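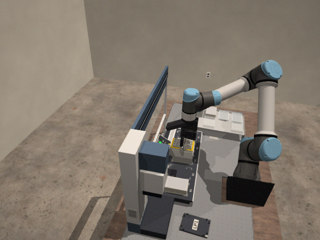
Springs are wonderful things to study on foot. In the Trerkine valley they come up through limestone, through old field walls, and in one case through the floor of a barn, and each has its own taste and its own small garden of moss. Our first survey listed 60 springs between the head of the valley and the Tamullow road, and we collected 709 water samples from them over the whole project. Calcium, magnesium and bicarbonate were measured on every sample. Dilutions were set up for a benchtop liquid-handling machine, in 96-well format, with a blank and a standard at both ends of each run. Conductivity was read at the spring itself, before the bottle was capped.

Print this article | E-mail this article
Filed under: Water & Landscape > Field Studies

3.2 Hardness along the valley

The pattern we had hoped for showed up in the very first round of sampling, and it was a real pleasure to watch it fill in on the map. Springs high on the east side are soft, with little calcium and a quick response to rain. Lower down, where the water has spent longer in the rock, hardness climbs steadily until the Gaillard fault. Past the fault it drops again within a short walk! We read this as a sign that two separate bodies of groundwater meet there, one fed from the plateau and the other from the sandstone to the south.

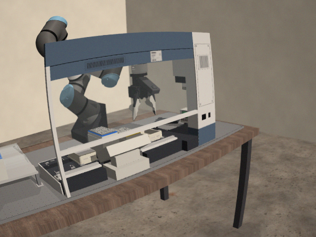 Do the springs change from season to season? The soft ones change a great deal and the hard ones hardly at all. After the April rains the upper springs became more dilute and noticeably cooler, while those just above the fault kept nearly the same chemistry through the year. This fits well with long storage in the limestone, and it makes the lower group a good candidate for dating work.

Of the springs on the first list, 57 were still flowing at the last visit. The other 3 all lie on the upper east side, and the farmers there told us they often stop in late summer. We kept their earlier results in the data set but left them out of the seasonal averages.
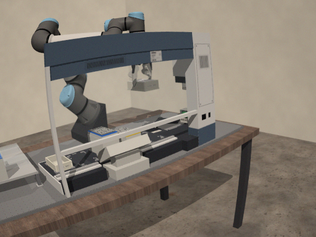

Department of Geography and Water Science

3.3 Tufa and moss

The most beautiful result concerns tufa, the crumbly stone that forms where hard water loses its carbon dioxide to the air. We found fresh tufa at every spring in the hardest group, often wrapped so closely around the moss that stems could still be picked out inside it. The Usus spring has the finest display, a stepped apron with a new crust on each lip. Its water is strongly oversaturated with calcite a few paces from the outlet, though not at the outlet itself, and the moss cover thickens over just that stretch. Whether the moss drives the deposit or simply enjoys the site is still open. Cores from the apron should help, and we discuss them in Section 4.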